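Ticket: Second hand unit, Tolau cell — repair or replace
Queue: Equipment requests / Purchasing
Raised by: Kristaps Uibo
Opened: 7 March 2024
Priority: Medium
Status: Awaiting quote

Summary
The Tolau cell has one five-fingered hand and no spare. Grip faults in February stopped the cell for 15 working hours in total. Requesting a decision on whether to repair the existing hand again, buy a second one, or move the budget to a simpler two-jaw unit.

Entry 1 — Uibo
Fault log exported. Most stops are the same one: middle finger reports closed before the current limit is reached, controller drops to hold, operator has to re-home. Re-homing clears it every time but the test run has to be started again from the first object.

Entry 2 — Purchasing
Please confirm whether the hand is still under warranty. The Clitel invoice on file covers the arm and controller only.

Entry 3 — Uibo
Not under warranty. The hand was bought separately through Toom and the cover ran out at the end of February. Toom will inspect it for a fixed fee, but turnaround is 3 weeks and they don't lend units. Without a spare the cell is down for the whole of that time.

Entry 4 — Purchasing
Would the two-jaw gripper from the Mernia line do as a stopgap? It is already on the asset register and would cost nothing.

Entry 5 — Uibo
Tried on the bench. The flange pattern matches with the adapter plate but the stroke is 60 mm, too narrow for the larger items in the object set. It would cover small boxes and not much else. The set was agreed for the acceptance tests and I would rather not change it halfway through.
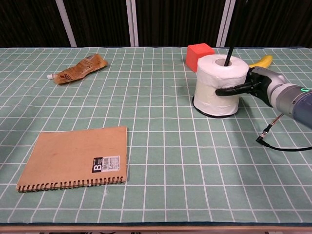

Wide soft items are where the finger hand earns its price. They need a low closing force spread over a long contact, and a short jaw either dents them or lets them turn. If we go to two jaws permanently we should budget for wide-stroke jaws with compliant pads, plus the time to redo the grasp settings. My estimate for the settings is 46 hours.

Entry 6 — Purchasing
Understood. Can you list what a second hand would need besides the hand itself? Last time the cables arrived as a separate order.

Entry 7 — Uibo
For the quote:
Hand, right, same revision as the current one
Wrist adapter and bolts
Power and signal cable, with strain relief
Spare fingertip pads
Calibration file from the supplier, not a generic one

Please ask Toom to price the inspection on the same quote. If both are approved, the new hand goes on first and the old one is sent off afterwards, then kept as the spare.

Entry 8 — Purchasing
Quote requested from Toom, inspection as a separate line. Mernia gripper stays where it is. Ticket held until the quote is in.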